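Prokthorpe Rental Listings – data card

Version 7

Summary

A table of advertised rents for flats and houses in Prokthorpe and the neighbouring suburb of Prurwood. Each row is one listing, with the asking rent, the number of bedrooms, the bond and the date the listing first appeared. It was put together for people looking at how landlords change their asking rents when their mortgage costs move. 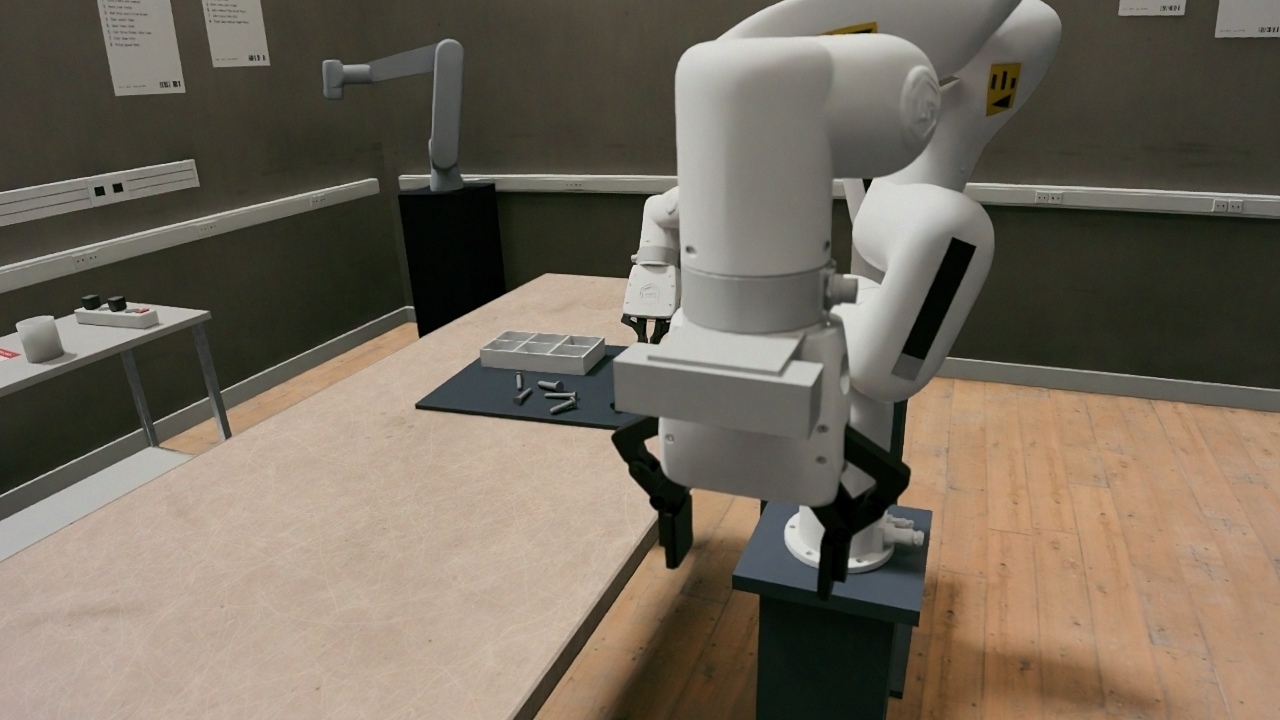

Radek Murín
Dataset maintainer

Where the rows come from

Listings were copied from the public pages of two letting agencies, Dovhaniuk and Mustero. Private lets are not covered. Neither are rooms in share houses, student halls or anything let for less than 60 days.

Columns

There are 16 columns. Most explain themselves. The ones people ask me about:

rent_week – asking rent in dollars per week. Monthly rents are multiplied by 12 and divided by 52.
bond – as advertised. Blank means the listing did not mention it, so please don't read it as zero.
relisted – yes if the same address came up again within 11 weeks. The first row is kept as well.
owner_type – person, company or unknown. Filled in by hand from the wording of the listing, and the weakest column in the file.

Known problems

Asking rent is not the rent that was agreed. Tenants may have paid more or less, and the file has no way of showing it.

Mustero changed its page layout in March and the parking column is blank for listings first seen that month. I have left the gaps alone.

Street numbers have been removed. Two flats in the same building can look like duplicates – check the floor column before dropping either one.
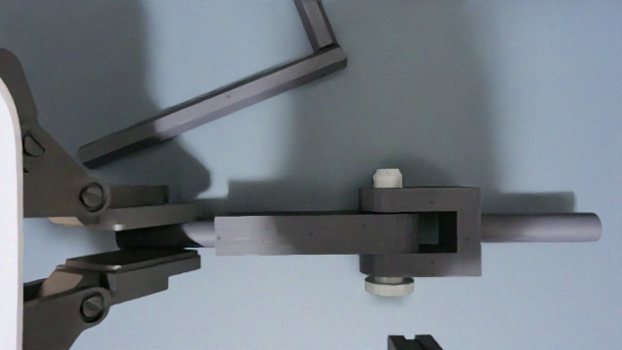 Fig. 2. Gripper holding a rod.

Using the data

The file is comma-separated, UTF-8, with a header row. Dates are year first. Free to use for research and teaching with credit to the maintainer. Please don't try to work out who owns or lives in a particular property.

Changes in this version

Fixed the bond figures for Prurwood townhouses, which had been entered in weeks of rent instead of dollars. Added the relisted column. Spelling of suburb names is now the same throughout.

Last updated 2023-06-16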